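May 27, 2019

I have been promising a post about the green table for ages, so make yourself a tea! Ever since we moved to Osville I've wanted one cheerful corner, and green squares with thin white lines seem to make everything put on them look like summer (even in our drizzle).

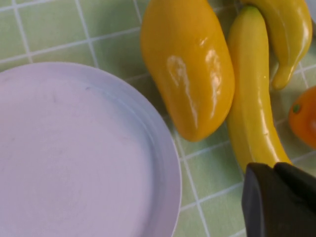 The pale plate, with the yellow pepper and banana beside it.

I do love that plate. It has a few greyish smudges and scuffs in the middle, and I'm fonder of it than of the smart ones from Cavwood that stay in the cupboard until August, when the family descends. Ieuan Parri next door says yellow on green puts him in mind of daffodils, and he's quite right, though I was thinking more of lemon curd.
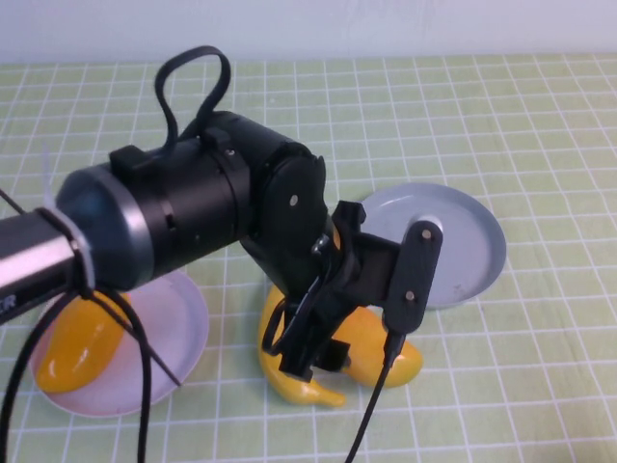
All the yellow things together, white wall behind.

I keep wondering about a blue jug to go with it all, or perhaps a small one in cream. If you've seen a nice one, do tell me where!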